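The long life of a hotel sheet

A cotton-rich bed sheet enters service at the Plisell in Sotcombe with a thread label, a woven date code and an expected life of about 150 washes. Whether it gets there depends less on the guest than on water hardness, drying time and the temper of the ironing line.

The hotel sends its linen to Lambrakis, a contract laundry on the edge of the town. In September, at the end of the summer season, the plant handles 3,000 pieces a day, of which flat sheets make up the largest share. Each load is sorted by fibre and soil level before it is weighed. Overloading is the commonest fault in the trade: a packed drum limits the drop of the cloth through the water, so soil stays in and the operator is tempted to add chemicals to make up the difference.

Bleach does most of the damage. Chlorine breaks the cellulose chain, and the loss of strength cannot be seen until the sheet tears along a fold. Said Ait Brahim, who runs the wash floor, moved to an oxygen bleach for all white work and holds the main wash at a lower temperature for longer. Rejects for tearing fell over the following year. Greying rose slightly, and was dealt with by adding a rinse.
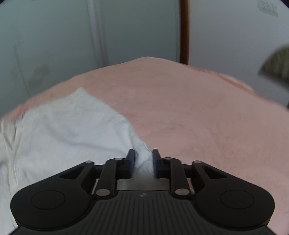
Drying is the next point of loss. Cotton holds a small amount of moisture even when it feels dry, and driving this out makes the fibre brittle. Sheets bound for the ironer are therefore not tumbled dry at all. They are spun, shaken out and fed damp, so that the heated roller does the drying and the pressing in one pass. Pillowcases go the same way. Towels are tumbled in full, and stopped by a moisture sensor – the timer is there only as a backstop.

Mixed stock causes trouble here. A polyester blend dries sooner than pure cotton, and if the two are fed together one will be scorched or the other will come off damp. Lambrakis keeps them apart with a coloured thread in the hem.

Torn sheets are graded by position of the damage. A tear within 11 centimetres of the hem can be cut away and the piece resewn at a smaller size. Damage in the centre panel sends it to Junosel, which buys worn linen by weight and cuts it for wiping cloth. Last season the Plisell withdrew 644 sheets, and five bales went to the cutters. The remainder were resized for single beds and are still in use on the top floor.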